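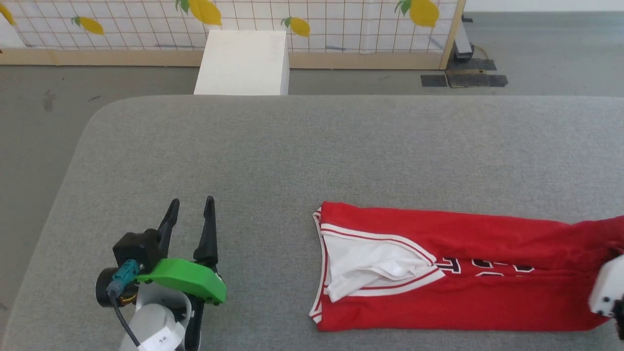

Red jersey, collar to the left, one gripper at the far end.

Okay, laundry people, a folding tip from my day job! We've been teaching our two-arm setup, Nidodska, to fold sports jerseys, and after 500 practice folds the best trick was so simple: start every fold from the collar. Candela Cantero (she ran the July trials with me) tried letting the arms grab whatever corner was closest, and we got 46 bad folds in one afternoon. Collar first, we got 8. Same shirts, same table!

So now I do it at home too. Find the neckline, smooth down toward the hem, then fold lengthwise. Slippery fabric likes a felty surface, so I throw a blanket on the table first.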